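Inicio | Diario | Archivo | Contacto

Enero, 6 de la mañana

Puno sigue a 3.800 metros y yo sigo subiendo las escaleras del hospital como si no lo supiera. Cuarta guardia del mes. El Holter que me puse yo mismo, por dar ejemplo, registró 31 extrasístoles y una siesta que no pienso confesar en la reunión de servicio.

Trostora nos ha mandado otra vez el programa del curso de arritmias: 70 diapositivas, letra diminuta, café aparte. Lo leí entero entre dos electros, con más mérito que provecho.
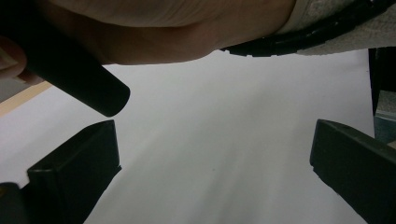 Por la tarde, consulta. Un señor me trajo sus tensiones apuntadas desde hace años, 1.826 tomas en un cuaderno de tapa dura, todas buenas. Quería saber si podía dejar de medirse. Le dije que sí y se ofendió bastante.

Ceno galletas. Mañana les toca a los pacientes oírme hablar de la dieta.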